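Depuis septembre j'ai décidé de plier. Je veux dire plier les petites choses en tissu, les serviettes de table, les torchons, les mouchoirs, tout ce qui chez moi vivait en boule dans le tiroir sous l'évier. Ma mère pliait très bien, elle avait appris chez des religieuses, et moi je n'ai jamais voulu apprendre avec elle. Maintenant qu'elle habite loin, je lui téléphone le soir pour demander comment on fait le coin.

Le tiroir mesure 14 centimètres de haut à l'intérieur. J'écris cette mesure tout de suite parce qu'elle commande tout le reste. Si la serviette pliée fait plus que cela, elle accroche quand on ouvre, et on finit par la pousser avec la main et tout se défait.

## Ce que j'avais au départ

Des serviettes en coton de la maison Orlandini, achetées en solde il y a longtemps, qui ont perdu leur forme carrée. Des torchons Uvine, bons mais épais. Et beaucoup de petits carrés sans marque, hérités de ma tante, que je garde par fidélité. J'ai aussi essayé avec du papier, car Maricel m'a conseillé de commencer ainsi. Maricel Agbayani est ma voisine du dessous, elle faisait les tables dans un hôtel avant sa retraite, et elle plie pendant qu'elle parle d'autre chose. Le papier garde le pli, donc on voit l'erreur. Le tissu, lui, pardonne au début et se venge dans le tiroir.

Elle m'a montré d'abord le pli en pointe. On pose le carré sur la table comme un losange, on ramène un coin sur l'autre, on lisse avec le côté de la main. Ensuite on prend par le haut et on laisse descendre la pointe. C'est à ce moment qu'on sait si les bords sont bien l'un sur l'autre, parce qu'une pointe mal faite devient deux petites pointes, comme une langue de serpent. J'ai fait des langues de serpent pendant une semaine.

Il y a une chose que je n'arrivais pas à comprendre dans ses explications, c'était le passage d'une main à l'autre. Elle disait « tu donnes à la droite », et moi je donnais à la droite, mais la gauche lâchait trop tôt et le tissu tournait. Il faut que la gauche attende. La droite vient tout près, elle prend le bord, et seulement après la gauche peut ouvrir.

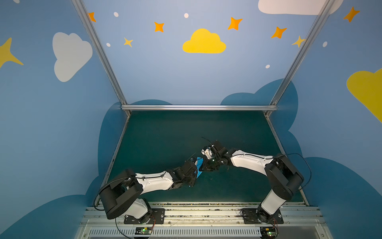
*La pointe en bas, bleu vif sur la table vert foncé, et la droite toute proche.*

J'ai noté dans mon cahier : « attendre avec la gauche ». Yeison a lu cela par-dessus mon épaule et il a demandé si c'était un conseil politique. Yeison Cuervo est mon collègue, nous partageons le bureau et souvent le déjeuner, et il me supporte bien quand je parle de torchons à midi. Lui ne plie rien. Il roule, comme pour un sac de voyage. Je dois reconnaître que pour les chaussettes il a raison.

## La table compte beaucoup

Au commencement je pliais sur mes genoux, devant la télévision. Mauvaise idée. Ensuite sur le lit, mais le matelas est mou et le pli ne se marque pas. Une table dure change tout, et une table foncée encore plus, car on distingue bien le bord d'un tissu clair. La mienne est en bois très pâle et mes serviettes blanches y disparaissent, alors je mets dessous une vieille nappe vert bouteille, bien tendue. J'ai acheté des pinces Zamero pour la tenir aux coins. Elles tiennent, mais elles sont laides et elles font une marque si on les laisse toute la nuit.

Pour apprendre, prenez une couleur forte. Un bleu, un rouge, quelque chose qui se voit de loin. J'ai perdu du temps avec le blanc parce que je trouvais cela plus élégant. Le blanc est pour ceux qui savent déjà.

## Ma façon de faire aujourd'hui

Je la donne comme je la fais, d'autres personnes feront mieux :

1. Je secoue le carré une fois, au-dessus de l'évier.
2. Je le pose à plat et je tire doucement sur les quatre coins.
3. Coin sur coin, puis la main du milieu vers les bords.
4. Je le lève de la main gauche, je laisse pendre la pointe, je regarde.
5. La droite prend le bord, la gauche attend, puis elle lâche.
6. Je repose et je plie encore deux fois, jusqu'à un petit paquet qui tient debout.

L'étape 4 paraît inutile, et Maricel elle-même la saute. Moi j'en ai besoin. Quand la pointe pend dans l'air on voit tout de suite le défaut, et on peut recommencer sans avoir fait le reste pour rien.

Pour les torchons épais je m'arrête avant le dernier pli, sinon le paquet est comme un petit coussin et il s'ouvre seul. J'ai essayé de les repasser avant, cela aide un peu, mais je n'ai pas envie de repasser des torchons. Ma mère, au téléphone, a fait un silence quand j'ai dit cela.

## Le rangement

Dans le tiroir je mets maintenant les paquets debout, l'un contre l'autre, avec le pli rond vers le haut. On en prend un et les autres restent. J'ai acheté une boîte de chez Rastunier pour séparer les serviettes des torchons, en carton solide, sans couvercle. Elle fait 12 centimètres de haut, donc elle passe sous le bord du tiroir avec un peu d'air. La première que j'avais choisie était plus belle mais trop haute, j'ai dû la rendre au magasin, et la vendeuse m'a demandé le ticket que je n'avais plus. Cela s'est arrangé.

Les carrés de ma tante sont au fond. Je ne les utilise pas, je les plie quand même de temps en temps, car ils sont très fins et c'est agréable pour les doigts. Un d'eux a des initiales brodées que personne dans la famille ne reconnaît. Ma mère pense à une marraine. Je vais lui demander encore.

Je voudrais essayer ensuite les draps-housses, avec les élastiques aux coins. Maricel dit qu'il faut les faire à deux et qu'elle montera un soir si je prépare du thé. Elle dit aussi que la règle est la même avec quatre mains, celui qui donne ne lâche pas avant que l'autre tienne. Si quelqu'un parmi vous connaît une méthode pour les faire seul, dans un petit appartement, écrivez-moi dans les commentaires, je lis tout même si je réponds lentement.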